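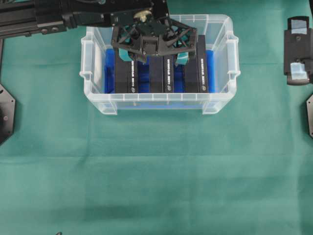 图:带蓝色内衬的透明周转箱

可循环周转包装试行项目 中期进展报告
提交对象:Marulanda基金项目管理处
提交单位:Tretham配送中心包装组
报告期:截至5月底

一、总体情况

项目按任务书推进,目前覆盖Tretham和Burnstead 2座仓库,门店补货线路11条已全部切换为周转箱配送,一次性纸箱仅保留用于超长件和液体类商品。原计划4月完成的线路切换推迟至5月中旬,原因是Burnstead侧月台改造工期延后,箱体回程暂存区无法按期交付。推迟未影响设备采购合同的执行,也未产生追加费用。

Gistero库存系统的箱码模块已上线。出库、到店、回程、清洗各节点均有扫码记录,数据按日汇总。上线初期回程节点漏扫较多,集中在夜班。经核查,漏扫与手持终端在月台外侧信号不稳有关。信息组在月台外侧增设接入点后,漏扫明显减少,但雨天仍有个别批次需要补录,补录操作目前由白班完成,造成库存状态滞后半个班次左右。

二、分项进展

箱体选型。经跌落、堆码和低温试验,浅箱与深箱两种规格均满足任务书要求。深箱在低温条件下箱盖卡扣偏硬,供应商已调整模具,新批次尚在途中。试验原始记录随附件一并提交。

清洗与干燥。清洗线委托Burnstead厂区代管,采用热水喷淋加风干。能耗计量表安装到位,单箱能耗尚不具备可比性:现有数据包含调试期空转,拟自下季度起重新计算。洗涤剂残留检测合格。干燥段出口偶见箱角积水,已将箱体倾角调大,效果仍在观察。

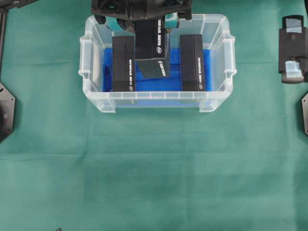

内衬管理是本期工作量超出预期的一项。任务书将内衬列为易耗品,未要求单独编码,实际运行中内衬与箱体的周转周期不一致,清洗方式也不同,混放后难以追溯更换时间。包装组因此对内衬单独建档,并统一了抽检方法:箱壁透明,蓝色内衬从外侧即可辨认,抽检人员先隔着箱壁确认内衬在位,再取出检查边缘压痕和污渍。不透明箱仍须逐箱开盖,耗时较长,后续采购建议以透明箱为主。内衬档案的字段已与Gistero箱码关联,历史数据不再补录。

门店端执行。多数门店能够在到货次日交还空箱。少数面积较小的门店将周转箱留作货架后方储物,滞留时间超过5周的箱体由系统自动标记,并计入该店押金账户。押金规则的修订稿已发至各门店征求意见,反馈主要集中在两个方面:破损责任的判定时点,以及旺季是否放宽归还期限。前者拟以司机到店交接时的扫码为准,后者暂不调整,待旺季数据出来后再议。

运输装载。周转箱外形固定,装载率低于可压缩的纸箱,短途线路尤为明显。

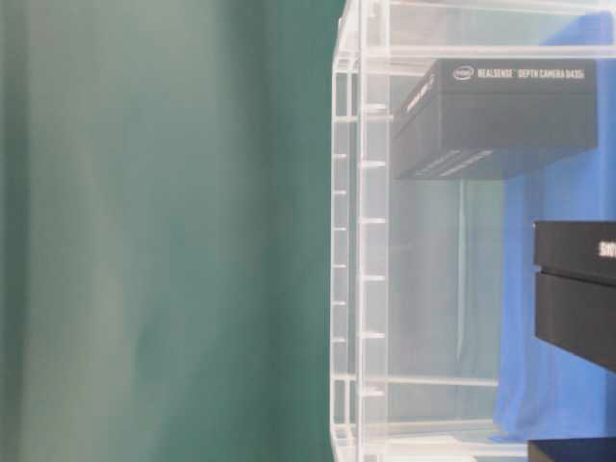
为弥补这一差距,车队将部分线路由每日配送改为隔日配送,并把回程空箱与退货商品拼车。调整后短途线路装载率有所回升,但隔日配送对生鲜类门店不适用,此类线路维持原班次。嵌套式空箱的堆叠高度受车厢限高约束,现行做法是深箱在下、浅箱在上,绑带固定,未发生倾倒事故。

三、经费执行

设备采购按合同节点付款,余款在新批次深箱验收后支付。清洗代管费按实际箱次结算,低于预算,差额来自线路切换推迟。信号接入点的费用由Tretham自筹,不列入本项目支出。内衬建档所需标签及耗材拟从“其他材料费”科目调剂,调剂申请另文上报,请予审批。

四、问题与风险

箱体遗失率统计口径尚未统一。Tretham按未归还箱次计算,Burnstead按盘点差额计算,两者结果不能直接相加。下期报告前将统一为盘点口径,并对已提交数据作相应更正。

纸箱供应商的框架协议年底到期,是否续签取决于超长件方案。目前测试中的折叠围板箱承重合格,但人工组装时间偏长,未达到替代条件。

清洗线为单线运行,无备用。一旦停机,现有箱体储备可维持2天。包装组建议与邻近厂区签订应急清洗协议,费用估算待对方报价。

五、下期计划

完成新批次深箱验收;重新采集清洗能耗数据;发布押金规则正式稿;统一遗失率口径;继续围板箱组装工时测试,视结果提出超长件方案。夜班漏扫情况每周五汇总后报信息组。

附件:试验原始记录、箱码节点数据汇总表、经费执行明细表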